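Kálmán Somogyi builds grippers at the shared shop in Cemville, evenings mostly. We talked over the noise of somebody's planer.

Why socks? "They're awful. Soft, they slide. If it can pick up a sock I'm happy." He's on version 4, the linkage is his own drawing, redone in August after the old joints got sloppy. 17 bucks of eyelets, he says, laughing. "Best money in teh whole thing."

The pads took longest. "I wanted more bite. Then it chewed the yarn, so I backed off." Next up, a lighter bracket. Maybe.
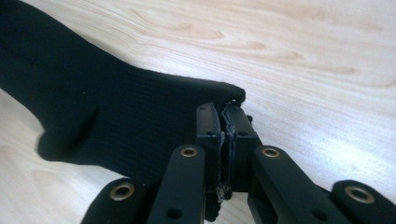
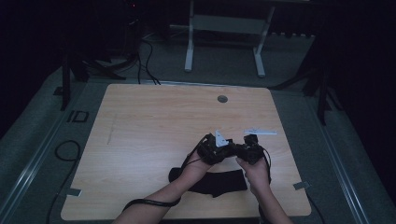 SHOP TALK

Anybody can come try it, he's in untill 9 most nights. Bring a sock.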